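Thread on moving a school CAD lab to a new version over one break. We did ours at Greenwood in December. Posting the parts that cost us time, in the order they came up. 1/

Starting point: 20 seats, one network license server, one shared drive with eight years of student assemblies on it. The course runs on Valtura for solid modeling. Drawings are graded from PDF, models from the native file. 2/

First decision was whether to convert the old files. Valtura opens anything from earlier versions and converts on save, one way. Once a part is saved in the new version the old one will not read it, and students with the old version at home are locked out of their own homework. 3/

So we did not batch convert the whole drive. Abena Odoi wrote a script to list every file by last opened date. Out of 3,277 part and assembly files, 2,259 had not been opened in two school years. Those went to a read-only archive in the original format. The rest were converted. 4/

Hardware next. The new version has a higher floor for memory and graphics. Check each tower against the published list before you install, and check the graphics driver version too, which is a separate list on a separate page. 5/

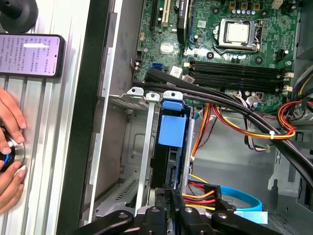

Tower on its side, processor bracket and memory slots in view.

On driver versions: newest is not the target. The certified driver is usually a few releases back. With the newest one we got missing edges in shaded view and a crash when opening section views. Rolling back to the certified driver cleared both. 6/

Then turn off automatic driver updates, or the operating system will put the new one back overnight. It did this to us on the second day and we lost a morning finding it. 7/

Templates. Part, assembly and drawing templates carry their own units, drafting standard and material. Ours had been edited by at least four teachers. Two of the drawing templates were third angle and one was first angle, all with nearly the same name. 8/

Yaw Annan rebuilt them from scratch: one part template in millimeters, one in inches, one assembly, one drawing sheet per size. Third angle throughout. They sit in a folder students can read and cannot write to. Every seat points at that folder through the settings file. 9/

Settings file: export it from one good seat, import it on the rest. Do not export keyboard shortcuts unless you mean to overwrite everybody's. We export file locations, units display and toolbar layout, nothing else. 10/ 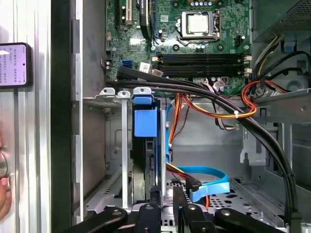
Inside an open case: processor, four empty memory slots, SATA port lower left.

Licensing. The server has to be updated before the seats. A new server will hand licenses to old clients, an old server will not hand them to new ones. If you do it in the wrong order every seat reports that the license is not available, and the message does not mention versions. 11/

Borrowed licenses were the other problem. A student can check one out to a laptop for up to 20 days. We had 2 still out when we started, and the server would not release them early. Delali Yakubu had to call both families in the break. Next year borrowing closes a week before term ends. 12/

Rebuild errors. After conversion, open each teaching assembly and force a full rebuild. Most of ours were clean. The failures were nearly all the same thing - mates to a face that came from an imported body. The face gets a new ID on conversion and the mate has nothing to hold on to. 13/

The fix is to mate to reference planes or axes in the part. I now teach it that way from the first assembly lesson. It takes longer to set up and it survives edits to the geometry. 14/

Fillets were the second group. Variable radius fillets running into a shell feature failed on three parts from the old gearbox unit. Moving the shell above the fillet in the tree fixed two of them. The third I remodeled. 15/
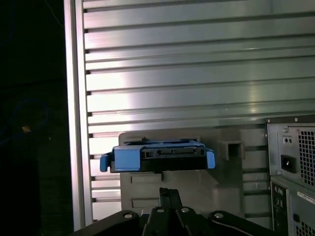 Back to the shared drive for a minute. Valtura stores full paths for external references. When we moved the course folder up one level, every assembly that looked outside its own folder asked where its parts were. Use the program's own packaging command to move an assembly. Dragging the folder in the file browser leaves the references behind. 16/

Efua Sarpong at Dastcombe did the same upgrade a month before us and kept the drive letter and folder names identical. She had no broken references at all. I would do it her way. 17/

Test before the students come back. We log in as a student account, open the largest assembly, make a drawing, export PDF, save, log out, and repeat on the next seat. Logging in as an administrator hides permission faults, including the one where PDF export fails without a message. 18/

Still open: the render add-in, which installs but does not show up in the menu on some seats. Abdul-Rahman Quartey thinks it is a leftover registry key from the old version. Will add to the thread when he has tried removing it. 19/

The file list script is on the department page under Valtatby, with the settings file next to it. Change the path on line two before you run it. 20/20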